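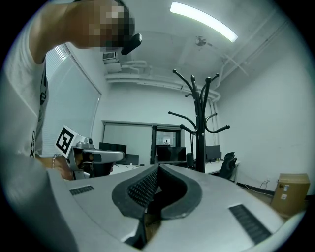
Kurkanau standing coat rack, black — 4 out of 5

We bought this for the office in July of last year, when the hooks behind the door gave up for the second time. It cost 80 dollars with delivery. The other one on the shortlist was the Clevuswood, which is a nicer looking piece in natural oak but was 33 dollars more and had a three-week wait.

What you get

The rack is a single center pole with curved arms coming off it at different heights, and each arm ends in a round knob. Ours is black. It comes in a long flat carton with the pole in three sections, the arms in a bag, and four feet that bolt to the bottom. There is one hex key and one sheet of drawings with no words on it.

Assembly

It took me 18 minutes alone. The pole sections screw together by hand, then the feet go on, then the arms. Put the feet on before the arms, whatever the drawing says. I did it in the printed order the first time and had to lay the whole thing down on its arms to reach the bolts, and it rolled. One of the arm screws was short in our kit. I emailed the shop with the order number (it ended in 2624) and a replacement came in a small envelope the next week.

Tighten everything again after a few days of use. Two of our arms had worked loose by then and would swing down under a heavy bag. They have stayed put after the second tightening.

In use

The knobs are the best part. On our old hooks, anything hung by the collar ended up with a little point poked into the fabric. The round ends leave no mark that I have found, even on knitwear, and a hat sits on them without slipping off. Because the arms are staggered, long coats can go up high and scarves and totes lower down, so you can get at your own jacket without lifting off three others.

Winter is where I would take a point off. Nhyira Osei hung a wet parka and a laptop bag on the same side in January and the rack leaned enough that I moved the bag. It did not fall, but loads need to be spread around the pole. With everyday jackets it stands straight.

The finish has held up. There is one scratch near the base from the vacuum cleaner, and black touch-up pen covered it. Dust shows on the upper curves of the arms, so it gets a wipe when the blinds are done.

Size

It stands on its own floor space, so measure for the arms and not for the feet. The arms reach out wider than the base does. Clémence Besson wanted it right beside the door at first, and people kept catching a sleeve on it going through. Farther into the room it is no trouble.

Would I buy it again

Yes, at this price. If you have more than a handful of people with heavy winter coats, get two or look at a wall rail such as the Boseder. For light jackets, hats and bags this one does the job.

Reviewed 3 Jun 2025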